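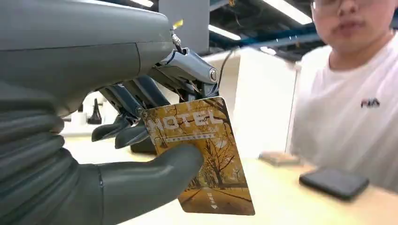
Photo: Clodagh Ó Súilleabháin

Print | E-mail
Reading time: 4 minutes

Open day at Dultard, Cesidham
By Deirdre Conneely
September 28, 2019

Dultard prints and encodes plastic cards, mostly hotel key cards, with a smaller trade in library and gym memberships. The open day ran from mid-morning until the canteen closed. Visitors were taken through in groups of 15, and ours was led by Brendan Scanlon, who looks after finishing and quality control.

The tour starts in the pre-press office. Most hotels send artwork that was made for a brochure or a website, and it usually has to be rebuilt. A card is small, its corners are rounded, and the printed sheet is cut slightly inside the artwork so that no white line shows along the edge. Lettering placed close to the edge gets moved inward or dropped. Photographs are the harder job. The card with the autumn avenue, which has a road running away between bare and golden-leaved trees, was on the sample wall as a case in point. Large areas of amber and brown drift toward red if the press is not watched, and a shift that would pass unnoticed in a magazine is plain when two cards from different runs lie side by side at a front desk. The proofs are checked under a standard daylight lamp and then under a warm bulb, the second being closer to what a guest has in a corridor.

From there we went through to printing. The cards are printed as sheets, several across and several down, on a white plastic core. A clear overlay goes on each face and the stack is pressed with heat, then cooled under pressure. Scanlon was particular about the cooling. Sheets taken out early will bow, and a bowed card can jam in a slot lock or sit badly in a wallet. He keeps a tray of bowed cards for training new staff and passed a few along.

Punching is the loudest part of the building and ear protection was handed out at the door. The offcuts go into bins sorted by core material. I asked where they went and was told that clean white waste is sold on, while printed waste is harder to place. No further detail was offered.

Encoding was more interesting than I had expected. Dultard supplies two types, magnetic stripe and contactless. The stripe is cheaper and still ordered by older hotels. In the contactless card a chip and a flat wire antenna sit between the layers, and the artwork has to allow for a very slight rise over the chip – under a plain dark colour it can be seen at an angle, under a busy photograph hardly at all. This is one practical reason so many hotels choose a picture. The cards leave the building blank as far as any door is concerned. Room and date are written at the front desk by the hotel's own system, in most of the orders we saw a Vusach one.

The minimum order for a custom design is 2000 cards. For a small inn that is a good many years' supply, and Saoirse Lenihan from the sales office said that smaller customers tend to take a stock design with their name added on the back. The seasonal landscapes are the usual choice.

The last stop was the test bench. Cards are flexed along both axes, rubbed with a weighted pad, and left in a warm cabinet. Failures are mostly at the overlay edge, where the clear layer starts to lift. There was a queue for the bench and our group got only a short turn at it.

Parking was adequate. The signs from the main road were not, and two people in our group had driven past the gate. The next open day is planned for March, with the cutting room included if the new guards have been fitted by then.

Comments

Hanne Ravn
Did they say anything about wooden or cardboard key cards? Our hotel switched and the edges fray after a few weeks in people's pockets.

Deirdre Conneely
Hanne – only that they don't make them on site. There was a paper-based sample in the sales office but I didn't get to handle it.

PeterG
Used to work at a front desk. Guests kept the scenic ones and returned the plain ones. We reordered constantly.

millroad_ian
Entrance is past the feed store, second left. The sign has been behind that hedge for years.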